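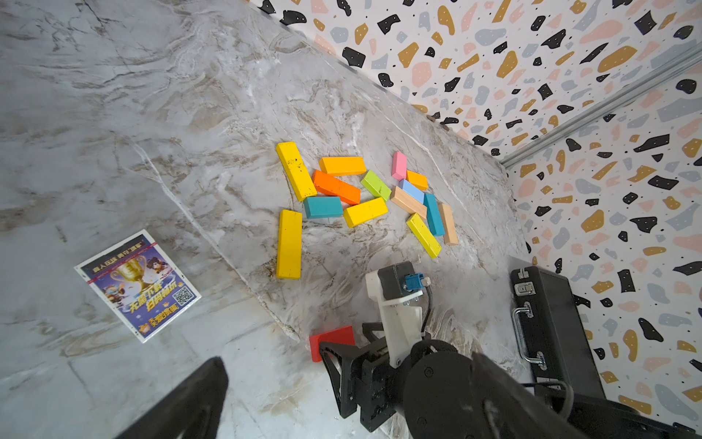
Brunden Two-Arm Bench Kit

Category: Home and Workshop Builds / Small Arms

The Brunden kit is supplied for assembly at home or in a shared workshop. It provides two small arms on a common aluminium rail, together with a gripper and a wrist camera for each. The kit is sold by Ornach to private builders, clubs and schools. It is not intended for production work.

Search products Enter keyword or part number Go

What the builder receives

Arms, grippers, wrist cameras and their brackets are packed in two trays. The rail is packed separately, with the base bolts in a bag taped to its underside. Control boards are supplied tested but without a housing. Builders who require a housing may order the Skurna cover, which fits along the rail and leaves the indicator lights in view.

A set of coloured wooden blocks is included for first exercises. The blocks are plain and slim, and may be replaced by any similar item weighing up to 200 grams.

Walls and floor

The enclosure is left to the builder. The drawings show three low walls held by aluminium corner posts, and these may be covered with any printed paper or film. A patterned covering is acceptable. Mirrored or high-gloss film should be avoided – it interferes with the wrist cameras. Floor coverings should be fixed flat before the rail is bolted down, and the edge along the back wall trimmed. 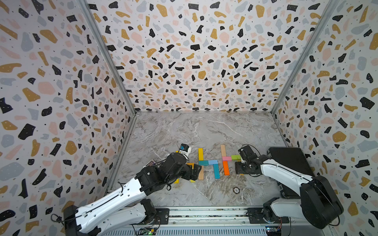

Both arms at work among the blocks, with the bases bolted to the front rail.

Assembly

Assembly requires hex keys, a small crosshead screwdriver and a clear bench. Two people should allow seven hours for the mechanical work. The order given in the manual is rail, bases, upper arms, wrists, grippers. Cables should be left slack at every joint until each arm has been moved by hand through its full reach.

The sheet on cable routing was revised by Begoñe Urquijo in October and replaces the one printed in earlier manuals. Builders holding the earlier sheet may request a copy by post or download it from the support pages.

Use in shared workshops

Where the kit stands in a room used by others, the power switch should be within reach of the person in charge of the session. Hands should be kept outside the walls while either arm is powered. The Kinsella workshop, which has kept a kit on its long bench for two winters, asks members to park both arms before leaving them – a practice that Ornach recommends.

Returns and spares

Unbuilt kits may be returned within 30 days. Gripper fingers, wrist brackets and cables are stocked as single items. Enquiries about spares should be addressed to Desmond Bellamy, Parts Desk, and should quote the number stamped on the rail.

Page revised 2024-10-29

Contact Ornach | Delivery | Terms of sale | © Ornach | Back to top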